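The maintenance schedule, and what I think of it 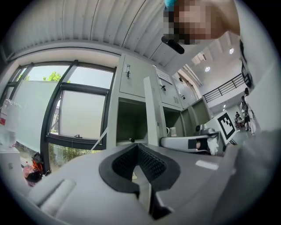

Gripper seen from its own camera, lockers and mugs behind. May.

I have been looking after the hand-held grippers at Skonum since the winter, and I was given a schedule to do it by. The schedule came from Priit Zariņš, who got it from Kuvside, who wrote it before anybody had used one of these things for a full shift. It says to clean the finger pads every 20 sessions, check the camera mount every 82, and replace the pads at 165. I have followed it to the letter and I have also kept my own notes, and the two do not agree very well.

Start with the pads. They are the black, textured surfaces that meet in a V, and they do all the work. The schedule treats them as if they wear evenly. Ours don't. The ones used for picking up cloth still look new long after the ones used on mugs have gone shiny along the inside of the notch. If you swap by session count you throw away good pads and keep bad ones. I now run a fingernail across the texture at the start of the day. If it doesn't catch, the pad comes off. Takes less time than finding the session log.

Cleaning is the other thing. The instructions want alcohol wipes. I tried that for a month on one gripper and used a damp cloth with a drop of dish soap on the other. Tarmo Rebane swore the wiped one gripped better. So I handed him both with the labels taped over and he picked the soap one. He says that proves nothing and he may be right, one try is one try, but I stopped ordering wipes.

Then there is the camera check. I was told the mount needs re-seating on schedule or the recordings drift. Maybe so. What I have found is that the mount moves when somebody drops the gripper or stuffs it in a locker on its side, and stays put otherwise. So I compare the view instead. I keep one still from a good day, hold the gripper closed, and see whether the notch sits in the same place. It should be in the middle, pointing straight down. If it has wandered to one side, I loosen the mount, line it up, and tighten it a bit at a time, going back and forth between the screws. Do one all the way first and it twists on you.

The marker cards get no line in the schedule at all, and I'd put them first. A card with a bent corner will cost you an afternoon. Ours are printed on white card, black-and-white squares, and they curl when the windows are open on a humid day. I have gone through more of those than any other part. Gediminas Kazlauskienė wants them mounted on aluminum. I asked what it would cost and have not heard back.

The strap, too. Check the stitching where it meets the grip. I had one start to go in session 1623 (the log numbers run across all the units, so no, we did not put that many on one gripper) and it was only by luck that it was Jurgita Lūse holding it, who uses two hands for everything.

What I can't get anyone to tell me is where the figures came from. I wrote to Kuvside and got a polite answer saying the intervals were "conservative." Conservative compared to what? If there was a wear test, I would love to read it. My guess is that somebody picked round-ish numbers, and then somebody else made them less round so they'd look measured.

For now I sign the sheet when it says to sign the sheet, and I do the fingernail and the still photo every morning before nine. Priit knows. He has asked me to write up a new version, and I told him I want another batch of pads through first – the supplier changed the rubber in the spring and I don't trust my own notes on the new ones yet.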